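The Mollollow Group was an association of painters and printmakers active in the harbour town of Brurkska. It is known mainly for small street scenes, market views and interiors, most of them made within walking distance of the members' shared studio on Pleruso Street.

The group began as an evening drawing class and took its name from the lane behind the first meeting room. It had 5 founding members, 4 of whom had trained as commercial engravers. Their early prints were sold unframed from a stall near the ferry steps. Later work was shown at the Panagiotou Gallery, which held an exhibition every September until the lease ended.

Members worked mostly in etching and drypoint, and turned to oils when larger commissions came in. Cloth was a common subject, particularly washing lines, awnings and shop drapery.
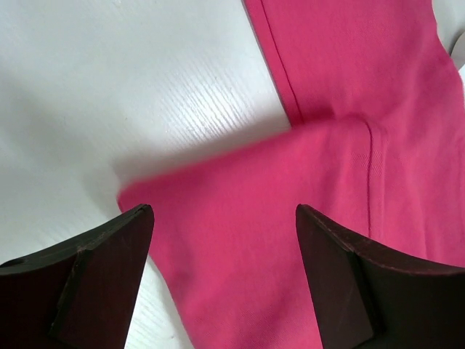
Bright pink cloth with a hemmed edge, on a pale surface.

Critics of the period found the paintings uneven, and several complained of muddy colour. The etchings were better received and are now collected separately.

The town museum in Brurkska holds 2,628 prints and drawings by the group, along with a number of copper plates. The oils are more scattered, and many are in private hands. A catalogue of the prints was begun by the Panagiotou Gallery but covers only the early years.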